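Hi, I'm Heather Innes, and I started Domutton in the smallest bedroom of my own house, with a sewing machine on a changing table and a dryer that squeaked. We're a children's bedding company in Brenevby. We make fleece throws, plush blankets and crib sheets, and we also mend and rehome the ones other people are finished with (more on that in a minute, it's my favorite part of the job).

Before this I sold curtains for 9 years. Lovely work, but every week some tired parent would come in asking if we had anything for a kid's bed that could survive a kid, and I'd send them off down the street with a shrug. Eventually I got sick of shrugging and bought 3 bolts of fleece. My mother-in-law thought I'd lost my mind. She now runs our hemming table and has very firm opinions about thread.

People ask me what our style is and I never have a good answer. I like kids' rooms the way kids have them, which means everything at once. Stars on top of dots, trees next to clouds, a blanket they got when they were two and won't give up. I don't do matching sets and I don't think your bed needs one either! Pick the fabric that feels nice on your face and the rest will sort itself out.

I'm also a bit obsessed with folding. Plush is a pain to fold, it slides and puffs up and comes undone the second you turn around. My way is to find two corners first, get them up off the bed, give the whole thing a shake and only then bring the edges together. If you start in the middle you just end up with a lump.

Star prints and polka dots, getting along fine:

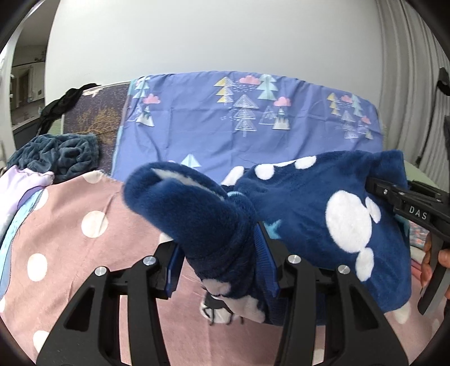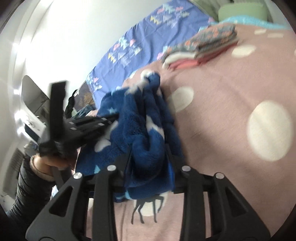

Anyway, once it's in half, go in half again, then roll it from the short end if it's going in a basket or leave it flat for a shelf. We teach this at our Saturday-morning-style open house, which we hold every December at ten in the morning, and the kids are always better at it than the grownups. There's cocoa. Please keep the cocoa away from the white fleece, I'm begging you.

Now, the rehoming. It's called Rutari, and it works like this: you bring us a clean blanket your family has outgrown, we check the seams, fix the trim, wash it again and pass it on to a family who can use it. Last year we sent out 483 of them from one back room with a very bad window. Holes are fine, pilling is fine, a missing corner is fine (we once put a whole new edge on something that had clearly been loved by a puppy). Heated blankets we can't take, sorry.

Our own line is called Heo, and we sew 2,000 pieces a year, no more than that. I could probably push it higher but then I'd be in an office looking at spreadsheets, and I'd much rather be up to my elbows in fuzz. When a print sells out, it's gone until I find one I like as much — which can take a while, I'm picky.

If you want to come by, the shop is open mornings and you're welcome to bring the kids and let them touch everything. Ring the bell twice if the machines are running. And if you've got a question about washing, mending or what size throw goes on a toddler bed, use the contact form and I'll write back myself, usually after dinner.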